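October 10, 2026
Notebook, print bench, Trerkstead shop

In early to get the bracket batch going before the building heats up. Batch is for the Dallell kit (the student design boxes, grades 6 and up). They want the hinge part and the clip part in the same material this time so the kids can swap them.

Spool: the gray Dresar PETG, opened last night, 6 hrs in the dryer. Still a bit of stringing on the first tower. Dropped nozzle temp 5 deg, better. Dropped another 5, layers start peeling if you pull hard with pliers. Went back up. Leave it there, don't touch it.

First layer on printer 2 was bad again at the front left corner. Releveled twice. Second time I noticed the bed clip was sitting on top of a blob of old filament. Scraped it off, leveled a third time, fine. Should have looked there first. Added to the start-of-day list: LOOK UNDER THE CLIPS.

Clip part, rev C. The snap tab is breaking at the root, same as rev B. Printed four flat on the bed and four standing on edge. Standing ones break between layers with hardly any push. Flat ones bend a good way before they go. So flat it is, even though the inside slot needs support and the support is a pain to dig out. Fillet at the root went from 0.5 to 1.2 mm. Would like 1.5 but then the tab fouls the hinge pin.
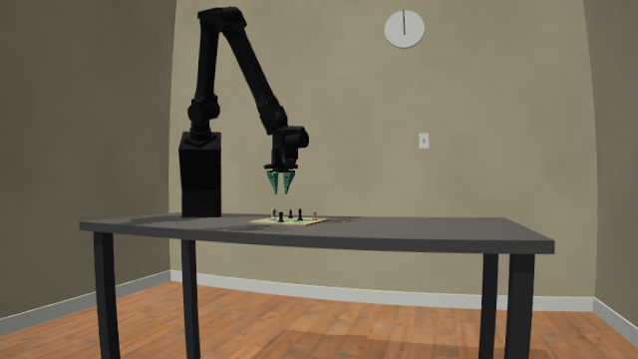 Cycle test on the flat ones with the bigger fillet. Target is 2000 open/close. Test jig is the old one with the cam and the counter wheel, had to re-glue the microswitch becuase it kept double counting. Checked the counter by hand over the first bit and it was matching.

Sample 1: quit at 923. Clean crack across the root, one side first then the rest. Bubble in the plastic right where it started, you can see it with the loupe. Suspect damp filament, this one was from the start of the spool before I got the temp sorted.
Sample 2: went to 2495 and I stopped it. Tab a little white at the bend, still clicks.
Sample 3: on the jig now.

Not enough samples to say anything. But sample 2 is a lot better than anything in rev B. Do not put "passed" in the kit sheet yet!

Hinge part. Pin hole is coming out small, as usual. Drawn at 4.0, measures 3.8 with the pin gauge, a bit less at the seam. Two ways to deal with it: draw it bigger or drill it. Kids can't drill in every classroom so draw it bigger. 4.25 gave a nice running fit on two out of three. Third had the seam line inside the hole. Moved the seam to the back outside corner in the slicer, reprinted, slides OK. Make sure that setting goes in the project file and not just on this laptop. (It was just on this laptop last time. That's how we lost an afternoon.)

Also the little arrow on the hinge face that shows which way up it goes. Too shallow, fills in completely with the 0.4 nozzle. Made it 0.6 deep and wider strokes. Readable now from arms length.

Slicer estimates vs real. Slicer says 41 min for a clip and hinge pair, real is closer to 50 with warmup and the purge. Matters because the class version of the job has to finish inside a double period with time left to take it off the plate. Tried the thicker layer (0.28 in place of 0.2), gets the pair done in 36 real minutes. Hole fit a touch worse, surface ugly, clip still snaps. Probably the right choice for the classroom file. Keep 0.2 for the parts we print here and ship.

Question for the group: do we ship two files or one? Two means somebody prints the wrong one. One means our shipped parts look worse than they need to. I lean toward two with really different file names, not "v2" and "v2_fast".
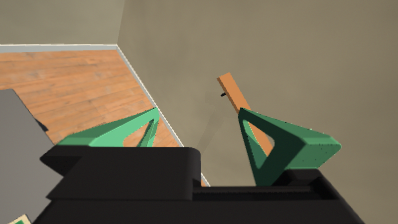 Infill. Did a quick set at 15, 25 and 40 percent on the hinge body, hung the bucket off it, added sand until something let go. 15 failed at the ear, pretty early. 25 and 40 both held the full bucket, ran out of bucket. Going with 25. Extra wall (four, up from three) seems to do more than the infill did anyhow. Haven't tested that on its own so don't quote me.

Print farm stuff:
- printer 1: fine
- printer 2: see above, fine now
- printer 3: fan rattle. Pulled the shroud, a bit of string filament wound around the hub. Cut it out with tweezers. Quiet.
- printer 4: still waiting on hotend. Tape over the power switch, please leave the tape

Nozzle on printer 1 is worn, I think. Lines look fat on the top surface. Have spares in the blue drawer, only two left of the 0.4 so order more with the next Dresar order. Also flush cutters, the good pair has a nick in it from someone cutting wire. Also IPA.

Material leftovers: weighed the two open spools. The gray has enough for the rest of this batch but not the December one. Last color order took a long time so put it in Monday. If gray is out, black is OK, white is not (shows every finger mark, teachers complained last year).

Lesson sheet, page 3. Drawing still shows the rev A clip with the square tab. Needs redoing before it goes out. Also it says "print standing up for best detail" which is exactly what breaks them. Fix TODAY. Changed the text, drawing still to do. The page about overhangs is good, leave it alone.

Idea for the extension task: give them the tab with no fillet and the tab with the 1.2 fillet, same print settings, have them guess which goes first and then bend both until they go. Cheap, uses hardly any plastic, safety glasses needed. Would need the flat orientation for both or the test means nothing.

15:20 sample 3 past 1400 and looks ok, no whitening that I can see. Leaving jig running while I do the drawing. If the counter stops and the motor doesn't, it's the microswitch glue agian.

16:45 sample 3 hit 2000, stopped it there. Bagged and labeled with sample 2. Sample 1 is in the broken tray, don't toss it, want to section it through the bubble.

Next: three more clips from the dried end of the spool, same jig. Page 3 drawing. Order list. Dryer left on low with the gray in it.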